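Geddes Shield Hockey Results: README

Hello and welcome! This is the readme for the Geddes Shield results files, a season-by-season record of the ice hockey played between the Tomden and Grilura clubs and whoever else could get a team on the road that winter.

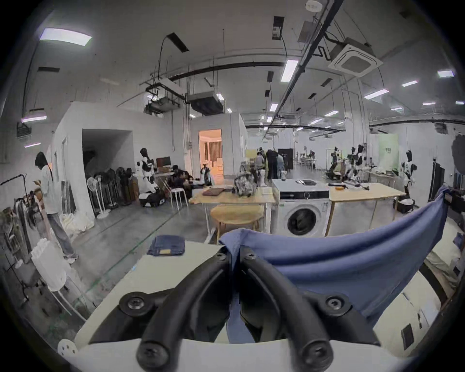 ## What you'll find in the files

There are 4 files, all plain CSV, and they open happily in any spreadsheet program. Between them they hold 2,000 games, one to a row, with the date, the rink, both teams, the score by period and the goal scorers wherever the scoresheet was legible (some of those pencils were very blunt, I'm afraid).

- `games.csv` — one row per game
- `goals.csv` — one row per goal, with assists where recorded
- `players.csv` — names as printed in the program
- `rinks.csv` — rink names, old and new

We use this site's local spelling throughout, so it's "centre" and "defence" in the position columns. Please don't send corrections for those!

## Where it came from

Gillespie Tosh typed up the early seasons from newspaper clippings over a good many evenings, and Gøran Lindholm did the rest from the league's own scoresheets. Where the two disagree the scoresheet wins, and the newspaper's version goes in the `notes` column. My favourite is an overtime final that the paper had down as a tie, having gone to press before the winner went in.

## Known gaps

The playoffs are complete. The regular season is missing 20 games, nearly all of them played at the old Zorkgate rink, and they appear with a blank score and `status` set to `lost`. Don't read a blank as nil–nil. Exhibition games in September are left out altogether, although Gøran has a box of them and may be talked round.

Shootouts count as one goal to the winning side, the way the league did it.

## Using the files

Take them, chart them, settle arguments with them. A mention of the Geddes Shield results project is all we ask. If you have an old program in a drawer, we'd love a copy of the lineup page.

Last updated 2021-06-10.

This site uses cookies to remember your preferences. By continuing to browse you agree to our use of cookies. Accept | Manage settings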